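Can a machine fold my boxes yet?
Print | E-mail

Roswitha Reisinger
January 19, 2019

I run a little mail order business from Grirnthorpe (wool and buttons mostly) and by February I'll have 600 parcels to get out. My thumbs are shot from making up boxes. My nephew says robots do all this now and I should just get one! Is he right, or is he pulling my leg? I've a long table and one spare socket.
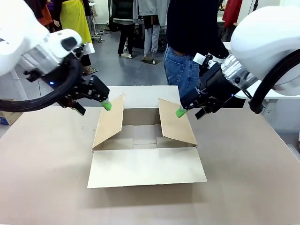
Kuster
Depends what you mean by "do all this", Roswitha. The big packing firms have had box machines for years, but they want the same size box all day long and they fill a garage. Arms that work more like we do are a different animal – slower, fussier, and cardboard is a pig for them because it springs back. You need two for a start, one on each side flap with those green fingertips, same as you'd use both hands at home. I'd also ask who puts it right when a flap tears. I looked into it for our shop and went back to doing them by hand, 22 at a time with the radio on.

Drilwood
no. buy crash-lock boxes, they pop up in one go

Grokeck
Drilwood's right about the crash-locks, though they do cost more. I've got a robot hoover and it can't manage the edge of a rug, so I wouldn't hold my breath for the rest of the chores! Give it 4 years and ask again. Meanwhile a tape gun with a decent handle saved my wrists – worth a try before you spend proper money.

Print | E-mail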